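Phones and homework in two student halls
Project report, Hường Vương and Zohreh Mahmoudi

1. Why we chose this

We both live in Lerby hall and we both study with a phone next to the laptop. We wanted to know if students who put their phones away get more reading done, or only think they do.

2. What we did

In February we sent a short survey to residents of Lerby and Brallidmont, 718 people in total. We used Wevoter because it is free for students and lets people answer without giving a name. We had 160 replies. After that we asked 32 of those people to keep a diary for two weeks. In the first week they studied as normal. In the second week they left the phone in another room or in a drawer during study time.

The diary had one page per day – start time, finish time, pages read and a line for comments. Three people stopped after the first week, so their pages are left out of the results.

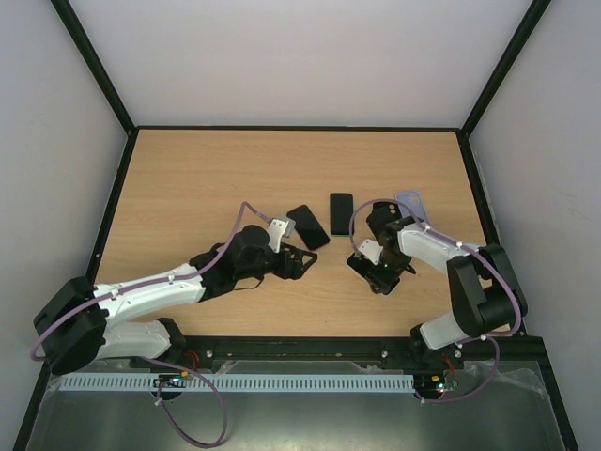

3. Results

Most diary keepers read more pages in the second week, but the gain was small. The evening sessions changed more than the morning ones. Several people wrote that they finished earlier and then spent longer on the phone before bed.

Students who shared a kitchen or study room found it harder to keep to the rule. One wrote that hearing other people's messages come in was as bad as hearing her own. Two said they needed the phone for bank codes and to log in to the library – we had not thought of this when we wrote the instructions.

4. Problems with the method

Page counts were a poor measure. A page of statistics takes much longer than a page of a novel, and we did not ask for the subject. The second week was also closer to the essay deadline, which may explain part of the gain. If we did it again, half the group would start with the phone-free week.

5. Further work

Zohreh would like to repeat the diary with first-year students only, starting at 9 each morning.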